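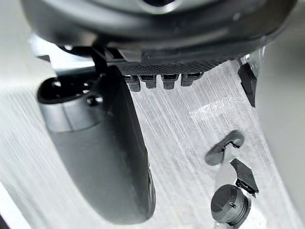 Open day at Luvbridge

What a turnout we had at the Luvbridge workshop on 6/27/19! The Clusus crew very kindly kept their robot going all afternoon, sorting small dark parts – clips, plugs and other bits and bobs – and plenty of us stood there far longer than we'd planned, tea going cold, watching the gripper hover over its next little piece. The kids had 100 questions and every one was answered with good humour. Our next visit is in December, with 12 places going, so please put your name down at the front desk.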